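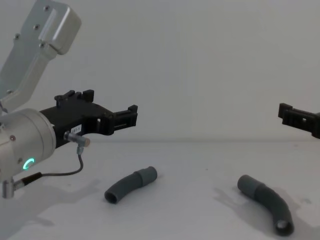
The squared sheets should be read last, one respondent told us, because once a grid is on the paper the painter has stopped asking questions. We began from the opposite end. The Vendon group holds 306 sheets connected with the harbor murals at Zonumano, and the squared ones are the only sheets that can be tied to a finished panel without argument. There are 13 panels. Each has at least one squared sheet, and the rest of the material was sorted outward from these.

4.2 Changes between study and panel

Most changes are small. A figure turns its head, a mast moves closer to the edge, a crate that closed off the left side of a study is left out. In the early panels these changes were made on paper, in charcoal, and the final version follows the last study closely. In the later panels the squared sheet and the wall differ more, and the differences fall mainly in the lower third, where the painter had to work around the doorways of the customs hall.

Color is harder to follow. Few of the sheets are colored, and those that are use gouache over pencil on a buff paper sold by Hemmin. The paper has darkened, so the pale blues now look green beside the same blues on the wall. We have not tried to correct for this. Where we say that a color was changed, we mean that one named pigment in the written notes was crossed out and another put in.

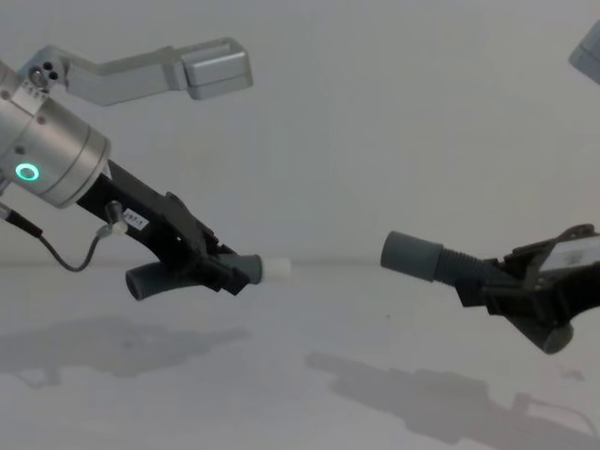 Then why keep the crossed-out notes at all? The question was put to us when this material was first presented, and it is a fair one, as the notes often contradict each other. On the sheets for the net menders, ocher is crossed out in favor of umber and later restored in a different pencil. We record both changes and treat the wall as the final word.

The placing of figures shows a clearer pattern. In the single-figure studies the body is nearly always drawn standing on a ground line. When the same figure is moved into a group, the line disappears and the feet are hidden behind a rope, a barrel or another figure. It happens in all the crowd panels except the ferry panel, which was painted last and in a hurry.

Sheet sizes also matter. The painter bought paper in large sheets and cut them down, and in several cases two studies can be matched along a torn edge. One such pair joins a study for the pilot's boat to a study of a seated woman that had been assigned to the Cidau altarpiece. 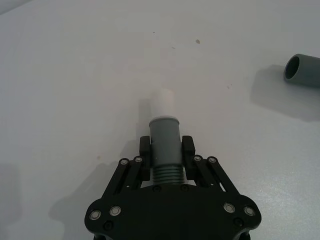 The join puts the seated woman firmly with the murals, and the altarpiece loses its only full-figure study. It also means that the order given in the Vendon handlist (consulted 1/28/23) cannot be right for this part of the series. The handlist places the pilot's boat in the second campaign of work. The watermark on the joined sheet belongs to the paper bought in August, before the first campaign ended.

Payment records give some help here. The painter received 2,000 on signing and a further 2,000 once the scaffold had been moved to the north wall. The second entry has a note that the boat was already drawn out at full size, and this agrees with the watermark.

Figure 3. A black gripper holding a gray pipe fitting upright on a white tabletop, a short white tube inserted in its top. 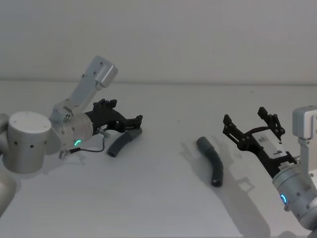

With the pilot's boat moved forward, the north wall can be put in order from left to right, starting at the stair. The south wall remains uncertain. Its studies were trimmed for framing before the handlist was made, and the edges that might have been matched are gone.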